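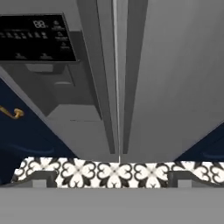 Chapter 2
Keeping Food Cold

Before home refrigeration, most families bought perishable food in small amounts and ate it the same day. Milk soured overnight in summer. Butter and eggs went into a cellar, a well, or a stream if there was one close by.

The town of Gindis had an ice trade long before it had electric power. Blocks were cut from Drirov Pond in the coldest weeks, packed in sawdust, and stored in sheds until May or later. One shed ledger lists 2,309 blocks for a single winter - about half were lost to melting before they could be sold.

Spoilage is mainly the work of bacteria and molds. Cold does not kill most of them, but it slows their growth. A refrigerator should hold food at or below 40 degrees Fahrenheit. Freezing stops growth almost completely, though many bacteria survive and become active again when the food thaws.

Section 2.1 explains how a liquid takes in heat as it evaporates. Section 2.2 follows that heat through the compressor and coils. The readings by Ilze Ozoliņš on page 53 are needed for the first lab.

Key terms: evaporation, condenser, refrigerant, spoilage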